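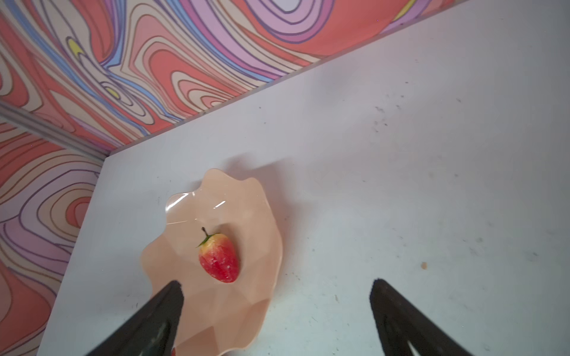

Can a gripper that has passed its force check still close too hard the next morning?

It can, if the force limit is held in memory that is cleared when the power goes off. The check only shows what the limit was at the time it was made.

Gripper force limit lost after restart: findings and changes
Celina Mazurek, Ledden handling group
25 July 2021

All users of the Hollo cells should read this item before their next session. It covers a fault in how the Kwon gripper controller stores its closing force limit. The fault led to one minor hand injury and a quantity of damaged test items. The cells are back in use under the conditions given further down.

What happened

Subira Were was resetting the fruit task in the patterned cell. The task is a plain one: items are picked from the table and put into the bowl, or taken out of the bowl and set down, one at a time. Between runs the operator puts the items back by hand. The rules at the time allowed this with the arm in hold and the gripper still powered, on the grounds that the closing force was limited to 36 newtons.

A close command left in the queue from the previous run was carried out when the hold state refreshed. The fingers shut on the first two fingers of her right hand. She pressed the stop, the gripper released, and she was seen by the first aider. There was bruising and no broken skin. She was back at work the same day, and the written account on which most of this section is based is hers.

Her account includes the remark that the grip "felt nothing like the one we were shown". All operators are given a demonstration close on a padded block during training, and the difference was plain to her at once. That remark is what led us to measure the force before restarting anything. Had the controller been power cycled first and the limit set again by hand, we would have found a gripper working to specification and probably closed the report as an operator error.

What we measured

With the controller left as it was, a load cell between the fingertips read 80 newtons. This is the factory default on the Kwon unit. The limit shown on the cell's own screen was still 36. The screen shows the value the cell software last sent, and does not ask the controller what it is using.

Cause

The controller has a working store and a permanent store. Our set-up script wrote the limit to the working store only. Saving to the permanent store needs a separate command, which the script never sent. After any loss of power to the controller the working store is refilled from the permanent one, and the limit goes back to the default.

In normal use the set-up script runs each time the cell is started, so the fault was hidden. It appeared only when the gripper controller lost power and the cell computer did not. In January the two were moved to separate supplies to cure a noise problem on the wrist camera, and from then on this could happen whenever the gripper supply tripped. The change was reviewed for electrical safety. The effect on stored settings was not considered, and there was no line on the review form that would have prompted anyone to consider it.

How often it happened

The controller keeps a motor current trace for each close. We went through the traces from the date of the supply change to the date of the injury. There were 1,798 closes on the fruit task in that period, of which 87 were made with the limit at its default value. They fall into short groups, each one beginning after a trip of the gripper supply and ending at the next full start of the cell.

Several of these groups line up with entries in the damage log. The test items are artificial, and the softer ones mark easily. Split seams and flattened leaves had been put down to wear and the items replaced from stock. The strawberries suffered most, as they are light and the script picks them up with the fingertips, where the contact area is small. A good many log entries read only "worn, swapped". We would ask for a little more than that in future: which item, where on it the mark is, and which run it came out of.
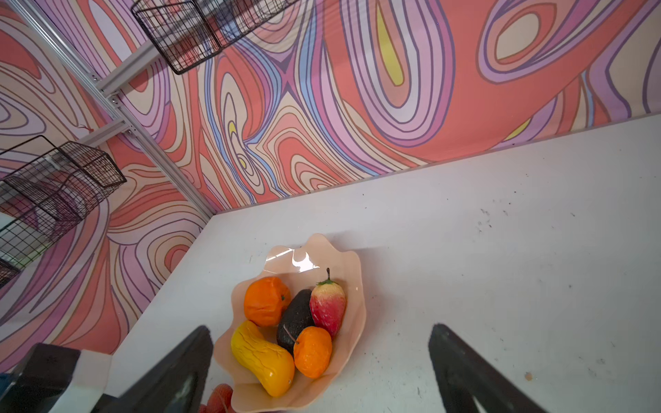
Fruit task in the patterned cell: bowl loaded with mixed items, gripper fingers open.

What we ruled out

Finger geometry. The fingers were taken off and checked against the drawing. Both were within tolerance and the pads were sound.

The vision system. Glare on the rim and inner wall of the translucent bowl has caused trouble with depth readings, and it was suggested that a bad depth estimate had brought about the close. The close command was in the queue before the last depth frame was taken, so the two are not connected. The glare is a separate matter and has its own report.

The wall covering. We have been asked more than once whether the swirl pattern confuses the arm. It is there to give the camera a busy background to cope with, and it has no path into the gripper commands.

The hold state

The force limit decided how hard the fingers closed. It did not decide that they closed, and this part of the report is the more serious. Hold stopped the arm joints but did not empty the gripper queue. The queue was paused, and a refresh of the hold state was enough to let one waiting command through. The Nakden cell software documents this behaviour, in a section on resuming interrupted runs. We had read the word "hold" as covering the gripper and had trained people accordingly.

Changes already made

The set-up script now writes the limit to both stores, reads it back from the controller and refuses to start a run if the value read is not 36.

The screen shows the value read from the controller. If the controller does not reply, the field is blank and the run is blocked.

Entering hold now clears the gripper queue.

The gripper supply and the cell computer supply are linked, so a trip on one brings down both. The camera noise has not returned with a filter fitted on the camera lead.

Rules for operators

Hands do not go between or near the fingers while the gripper is powered, whatever the screen says. Press the gripper isolator first and wait for the lamp on it to go out. This applies to the bowl, to anything on the table and to loose items that have rolled against the walls.

Use the long tongs to free an item that is caught under a finger. If the tongs will not shift it, isolate and then use your hand.

After any trip, do a full start and a load cell check before the next run. Write the reading in the cell book. A tick is not enough.

If a grip looks or sounds different from usual, stop and leave the controller powered until it has been measured. Please do not restart it to see whether the problem clears.

Still open

The permanent store on the Kwon unit has a limited number of write cycles, and the script now writes to it at every start. We are changing it to write only when the stored value is wrong. Until that is done, avoid needless restarts.

The other cells at Hollo use an older gripper with a mechanical spring limit and do not have this fault. Their hold state has not yet been tested with a command waiting in the queue. Treat them as if it fails.

Questions on the script should go to Celina Mazurek. Subira Were is rewriting the operator training sheet and would like to hear from anyone who finds the isolator awkward to reach from the left side of the cell.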